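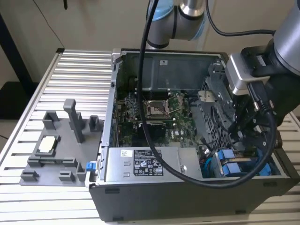 Mārtiņš Vasiliauskas reckons nobody should pay for an arm to take old desktops apart when a person with a screwdriver does it faster, and he left me a long comment saying so under the last post. Fair enough. He's right about faster. I still want to go through the Kerkham kit properly, because I've had it for most of August now and people keep emailing.

So. Quick version first, then the gripes.

What you get. The arm, the gripper, a controller box, a power brick the size of a shoe, cables, and a license for the software, which they call Arnasus. Also a folder of print files for fixtures. You print those yourself. Not a fan of that at first - I'd sort of assumed the plate came in the box - but the files are good and mine came out gray and sturdy and they've held up fine. Post, two little cups, pocket for the processor, some clips. The processor drops in the pocket with its silver top up and doesn't slide around. That plate might be my favorite part of the whole thing and it cost me filament.

Setup took 28 minutes to get the arm moving and then most of an evening to get it moving where I wanted. The manual does the bolting down in one page and then spends eleven on safety zones. Slotted aluminum bench helps a lot. If you've got a regular wood desk you'll need their base plate, sold separate, and no I haven't tried it.

The job I care about is desktop teardown. Old office towers, side panel off, laid flat, pull the useful bits. Dell boards mostly, that's what turns up. Arnasus has a "recipe" for this, meaning a list of steps you can reorder. Processor out, memory out, drive out, and so on down.

Processor step: good. Better than I expected. You show it the socket once, it saves the spot, and on the next tower of the same model you just nudge it a hair. I still lift the lever by hand becuase I'm a coward about pins. There is a lever step in the recipe. I ran it on two dead boards and it was ok. Didn't love the sound.

Drive side: meh. Blue plastic caddies, you squeeze and slide, easy for fingers. For metal fingers coming in from above, next to a metal cage full of holes, not so easy. It wants room that isn't there. Kerkham support told me to come in at a slant and sent a new recipe, and that got me from "never" to "mostly". Out of 45 tries with the slant version it finished 20 without me touching anything. I wrote that down on the back of the packing slip so I know it's right.

Which is bad, right? Less than half. But I'd like to see the other kits do it at all. Nobuhle Modise has the Pakham one, and she's given up on drives completely and just does memory and processors.

Cable. Ugh. The thick black one off the upper joint hangs down in a big loop and lays itself right across whatever you're working on. Over the board, over the power supply, everywhere. I've tried velcro ties and they work till you need full reach, then they don't. Kerkham sells a cable guide. Of course they do. Should be in the box at this price. If you buy one thing extra buy that, I guess, ask me next month.

Gripper is solid. Narrow fingers, gets into tight spots. The stock tips are bare and I'd put something grippy on them for plastic parts. I used heat shrink. Looks terrible, works great.

Software crashed on me twice, both times when saving, never while moving. The 3.something update fixed one of those. Menus are a mess though. "Fixtures" is under Tools, "Tools" is under Hardware, and the big red Stop on the screen is smaller than the Help button?? Use the real stop button. Keep it where your hand already is.

Price. I paid 337 a month on the rental plan, three months minimum, bought outright is a lot more and you should get a quote. Rental includes swap-outs if a joint dies. Mine hasn't. Siliña Supply handles the rentals here and they were quick on the phone, slow on the paperwork - I had the arm a week before I had the invoice.

Would I keep it? For one tower at a time, no, Mārtiņš wins, get a screwdriver. For a stack of the same model, and you've got other things to do in the room while it works, yeah I think so. I got a lot of sorting done with it running next to me. Wiped drives, did labels, ate lunch.

Things I havent tested yet so please stop asking: laptops, heatsinks with the push pins, the vacuum tip, two arms at once.

Next up is the cable guide and then another round on the drives with taller clips on the plate. If anybody has a recipe for the older towers with the hinged cage send it over, the comments are open and I'm usually on after 9 at night.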